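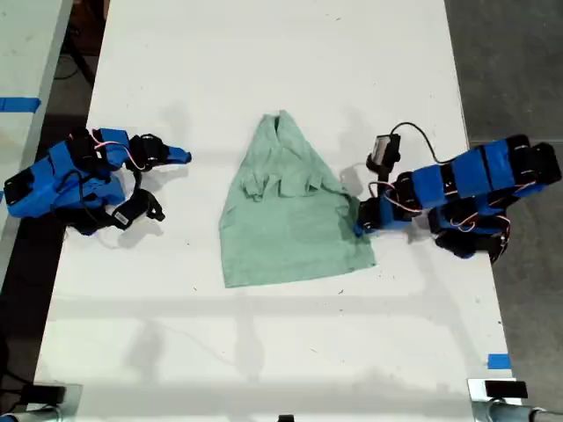

Photo: Prultisus bench notes, reuse permitted with credit

Folding a shirt by proxy, part 2

2020-03-31

The last post ended with the arms calibrated and not much else. Since then I have been recording demonstrations of the shirt task, and most of what I have learnt concerns my own hands.

The arrangement is the usual leader and follower one. I hold a pair of small leader arms, the blue arms on the white table copy the joint angles, and everything is written to disk along with the camera streams. The recording software is Ondano, lightly patched. The patch adds a foot pedal for start and stop, which I should have done in September when I first had both hands full and needed a third for the keyboard.

The starting state matters more than I expected. My early episodes all began with the shirt laid out flat and square, so the policy trained on them could do very little with a shirt that was not flat and square. I now begin most episodes from a heap. The green one bunches up badly at the top, and the hem tends to land reasonably flat, so the first decision is nearly always the same: take hold of the lower edge near a corner and pull it out before touching anything else. If I start from the bunched end I drag the whole garment across the table and have to discard the episode.

The grasp itself is the slow part. The jaws have no sense of touch that reaches me, so I judge contact by watching the cloth. A pointed jaw will slide under a hem if it comes in low and almost parallel to the table. Come in steeply and it pins the fabric down. I have settled on three movements: lower the jaw beside the hem, slide it in, close. Doing it in that order every time looks wooden, but the variation I was adding before was only hesitation, and the policy copied the hesitation faithfully.

The wrist camera helps the policy a good deal and helps me hardly at all, as I drive by looking straight at the table. This is a slight cheat. I can see things the cameras cannot, and if I act on them the recording contains a decision with no visible cause. For the last batch I put a screen in front of me and drove from the camera views only. It was unpleasant and the episodes were longer, but the resulting policy stopped reaching for places where the hem was not.

Numbers, for those who asked. There are 731 episodes on disk. I cap each one at 90 seconds; anything longer is thrown away, however nicely it finishes. Kneževič, the older training box, takes a night over a run. Virnari is faster but shared, so I use it only when I have changed the network and want to know quickly whether I have broken it.

Still to sort out:

Cable slack on the wrist. At full reach the camera lead pulls slightly and the recorded pose is a little off.

Shadows. The overhead structure throws a band across the table and I have not yet recorded enough with the lights moved.

Sleeves. A sleeve twisted under the collar still defeats the policy and, on a bad evening, me.

Next post will be on resampling the joint data - the pedal patch introduced a timing offset of 2 samples that I only found last week.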